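**23/06/2018, bancada do fundo**

Passei a manhã a arrumar copos, e confesso que me soube bem. Há meses que andavam espalhados pelas prateleiras, metidos uns nos outros, e cada vez que alguém precisava de um copo escuro tinha de desfazer três pilhas para chegar lá. Comecei por trazer tudo para junto da parede branca, onde a luz é mais certa e as cores não enganam tanto como debaixo do candeeiro da entrada (ainda me lembro da confusão com os cinzentos, que ao fim do dia pareciam todos azuis).

O sistema, para quem chegar depois de mim e não quiser adivinhar:

- caixa amarela: copos pretos
- caixa vermelha: copos azul-acinzentados
- tabuleiro creme, o raso: o que ainda está por decidir

O tabuleiro é para ficar livre ao fim de cada sessão. Sei que é tentador deixar lá canetas, tampas, o elástico que não se sabe de onde veio, mas ele só serve se estiver desimpedido quando chegamos com as mãos cheias. O melhor é pousá-lo à direita, ao lado da vermelha, com a amarela na outra ponta. Experimentei a ordem contrária e andei sempre a cruzar os braços por cima das caixas, o que ao vigésimo copo já cansa.

Outra coisa em que só reparei hoje: os copos vão de pé. Deitados rolam para os cantos, ficam presos debaixo do rebordo e depois riscam-se ao sair. De pé vê-se logo a cor e também se vê a borda, que é onde os estragos aparecem primeiro. Encontrei vários com a beira irregular. Por agora não deitei nenhum fora, porque para separar e guardar peças pequenas servem perfeitamente, mas convinha não os misturar com os que vão para medições. Fica a pergunta para a próxima conversa: pomos-lhes uma marca no fundo ou arranjamos uma quarta caixa?

Os que vieram da Horent são mais estreitos do que os antigos e tombam com mais facilidade, de modo que é preciso pousá-los devagar. Os da Elluvico aguentam melhor, embora a cor varie um bocadinho de lote para lote. No inventário antigo constavam 136 copos ao todo e não me parece que ainda cá estejam. Quase 50 devem ter seguido para Oltstead com o resto do material, e ninguém deu baixa deles na folha. Não me pus a contar, fica para setembro, quando fecharmos as prateleiras de cima.

Falta ainda passar um pano na parede atrás da bancada, que apanha pelos e fiapos sem se perceber como, e trocar as etiquetas velhas por outras que se leiam de longe. Deixei o rolo novo na segunda gaveta, com a tesoura. Se alguém mudar a ordem das caixas, por favor escreva aqui por baixo, nem que seja só uma linha, que eu na próxima sessão volto a começar pela amarela.
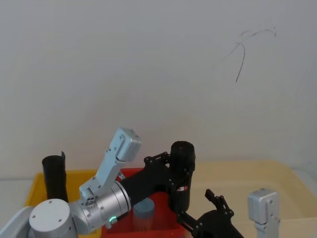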